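3.2 Furniture and surfaces in the shared rooms

The rooms included in the study were furnished before our work began, and we made no changes to them. Each of the two sites, referred to here by the names their users give them, Trumton and Bevan, has a main shared room used for meals, small repairs, reading, and craft work. Both rooms are on the ground floor. Trumton was built as a store and still has its wide doors on the street side. Bevan was added to an older house and is narrower, with a lower ceiling and one large window facing north.

Earlier work on shared tables has mostly been concerned with height and seating. Cadwaladr and Ruddock, in their survey of community rooms, recorded table height, chair height, and the distance between neighboring seats, but left out what was kept on the tables between uses. Our interest is in that second matter. A table that is never fully cleared offers a smaller working area than its measurements suggest, and the people who use it learn to work within the part that remains. We call this part the working area and the rest the standing area. The standing area holds items that stay in place from one activity to the next, such as plants, lamps, napkin holders, and trays.

Observations were made during May, at four fixed times each day. At each visit the observer, either Bautista or Yazıcı, noted which items were on the table, where they stood in relation to the seats, and whether anyone was working there. The observer then drew the boundary of the working area on a printed plan. Plans were checked by a second reader who had not been present, and differences were settled by discussion. The tables in the study have tops more than 800 millimeters deep, so that a person seated on one side cannot comfortably reach the far edge without leaning forward.

3.3 Position of standing items

The far corners were the usual place for standing items in both rooms. This held for tables set against a wall and for those in the open part of the room, although the pattern was clearer at the wall. Where a table met a wall, users treated the far edge as a shelf. Items placed there were seldom moved for craft work and were moved for meals only when serving dishes were brought out. At Bevan, where the tables are turned to catch the light from the window, standing items were also found at the short ends.

Plants were the most stable of all standing items. When asked, users at Trumton said that a plant in a corner "belongs to the table" and that they would work around it before they would lift it. A small pot with a square base takes up little of the surface, but the space in front of it was also left free, apparently to avoid brushing against the leaves. In our plans we therefore drew the boundary of the working area a short distance in front of the pot and did not follow its outline.

Small handwork took place almost entirely in the middle of the table. Users handling soft or light pieces kept both forearms over the surface and brought the work to a point between them, as in Figure 2. The near part of the table was then crossed by the arms themselves and by any cables in use, and few users placed materials there. The space to either side of the hands was the part most often used for pieces waiting to be handled.

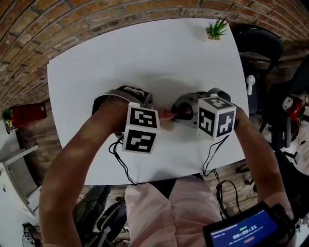

Figure 2. Handwork with a small pink object at the middle of a white rectangular table set by a brick wall. A potted succulent stands near the far right corner.

The color of the surface was mentioned by several users. White tops were preferred for small pieces, which were said to be easier to find against them, and were liked less for meals. We did not test this preference. Jenkins reports a similar view among users of the Prandutari workshops, where light tops were fitted in the sewing room and dark ones in the dining room.

Two limits of the method should be noted. The fixed visiting times favored activities with a regular place in the day, and short tasks carried out between visits were missed. The plans also record the surface only. Bags, baskets, and cables on the floor affect where a person is able to sit, and so affect the working area indirectly, but they were noted in the margin of the plan and were not measured. Section 4 considers the seating positions in each room together with these marginal notes.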